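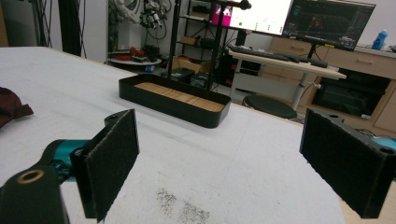

Two felt-padded gripper fingers over a white tabletop. Photo: Hirnau Museum of Sport

HIRNAU MUSEUM OF SPORT OPENS THE CLATETTI PROGRAMMES TO EVERYONE

For immediate release
HIRNAU, October 25, 2016

The Hirnau Museum of Sport is delighted to announce that the Clatetti Collection of football programmes, given to us by the Clatetti family in March, can now be searched and read online, free of charge, by anybody with a computer and a little time to spare (we would suggest a pot of tea as well).

The collection holds 1,832 match programmes, most of them from Hirnau Town's home games at the old Mill Lane ground, with a good number from away days and a handful from friendlies that some of our older supporters may have been the only people to remember. Of these, 1,727 have been scanned from cover to cover and are on the website this morning. The rest are more fragile, and they will follow over the winter once their spines and staples have had the attention they need.

Supporters who grew up on the Mill Lane terraces will know how much was packed into those few pages. There are the team sheets, of course, and the manager's notes, which could be very stern after a home defeat. But there are also the adverts for coal merchants and dance halls, the birthday wishes, the supporters' coach times with the pick-up outside the Petek bakery, and the half-time scoreboard codes filled in by hand in pencil. Whoever kept these programmes went to the matches, and it shows on nearly every one.

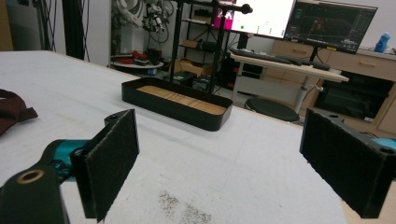 The website has been set up so that you can search by season, by opponent or by the name of a player, and you can also type in any word at all and see what comes up. Family historians have asked us for this for years, and we are very glad to be able to say yes at last. If your grandfather turned out for the reserves on a wet evening, or your aunt ran the tea hut, or your street's corner shop sponsored the match ball, there is a fair chance you will find them. Please do tell us when you do! We love to hear the stories, and we are keen to add them to the record alongside the programme they belong to.

We should also be honest about the gaps. Two whole seasons are missing from the collection, both from the years when the club was sharing a ground with Werus Athletic, and we have so far had no luck in tracking down copies. We would be grateful to hear from anyone who has a box in the loft or a drawer they have been meaning to go through. You need not part with anything. We can scan your programmes while you wait and hand them straight back to you, and the museum café will see to it that you are looked after in the meantime.

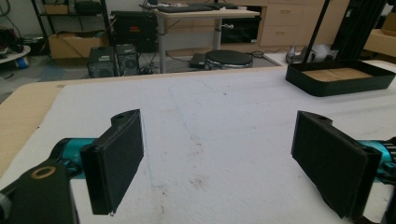 Müzeyyen Ertürk
Head of Collections, Hirnau Museum of Sport

"When the family first rang us in March, I expected a carrier bag or perhaps a suitcase, and then the van arrived," says Ms Ertürk. "I have been at the museum a long time and I don't think I have enjoyed a gift so much. I meant to spend an afternoon on the first few and found myself still reading at closing time. My own favourite is a Boxing Day issue with an apology on the back page for the state of the pies the week before. We are so thankful to the Clatetti family for trusting us with them, and I hope people will enjoy wandering through them as much as I have."

To mark the opening, three evening talks will be held in the museum's Long Room over the coming weeks. The first looks at how the programmes were written and printed, the second is given over to the players, and the last is an open evening where visitors are invited to bring along their own programmes, scarves, tickets and photographs and share a memory or two. All the talks are free, though places do need to be booked at the front desk or by telephone – the Long Room is a good deal shorter than its name suggests.

A small display of original programmes will be on view in the ground floor gallery from Saturday and will stay up until the spring. Normal museum admission applies, and season ticket holders at Hirnau Town get in at half price on showing their card.

Schools and clubs wishing to arrange a group visit are asked to contact the learning team, who can put together a session to suit most ages.

ENDS

Notes to editors

Scans of selected covers can be supplied on request. Please credit the Clatetti Collection, Hirnau Museum of Sport.

Ms Ertürk is available for interview on weekday mornings through the museum's press desk.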